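Collby Residence Services
Resident Guide: Collecting and Closing Room Waste Bags

Purpose

These instructions apply to all residents of the Trorbridge and Selon buildings. Each room is issued blue bags for mixed waste. Bags must be closed before they leave the room. Open bags left in corridors will be returned to the resident.

Before you begin

Set out one new bag and one tie. Check under the bed and desk for stray items. Glass, batteries and liquids are not accepted in blue bags and should be taken to the counter in Room 142.

Step 1. Fill the bag

Place the bag on the floor with the opening folded outward. Put heavier items in first and lighter packaging on top. Stop when the contents reach two thirds of the bag's height. Cartons should be flattened, and anything with a sharp corner should be wrapped in paper.

Step 2. Gather the neck

Unfold the rim and draw the plastic together above the contents. Press out excess air with the flat of the hand, working upward from the base. Hold the neck at a single point and twist until the plastic forms tight creases.

The film is translucent, and staff rely on this when sorting. Items in a filled bag can be made out as blurred shapes and patches of color, even where the plastic is crinkled or catches the light. Residents should not line the bag with a second, opaque one. 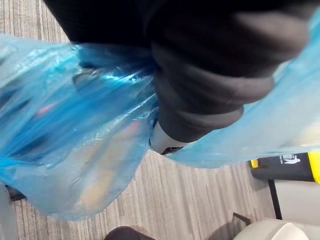 Step 3. Tie and check

Wrap the tie around the twisted neck twice and pull it firm. Lift the bag a short distance from the floor and look for splits along the bottom seam. A split bag should be placed inside a new blue bag and tied again.

Step 4. Take the bag down

Carry the bag by the neck to the collection point on the ground floor. Do not drag it, as the film tears easily on stair edges. Large bags may be carried by two people.

Replacement bags and ties

Supplies are held by Imani Mussa at the Trorbridge desk and by Godfrey Odera at the Selon desk. Residents may request up to two bags at a time.

Last revised November 6, 2023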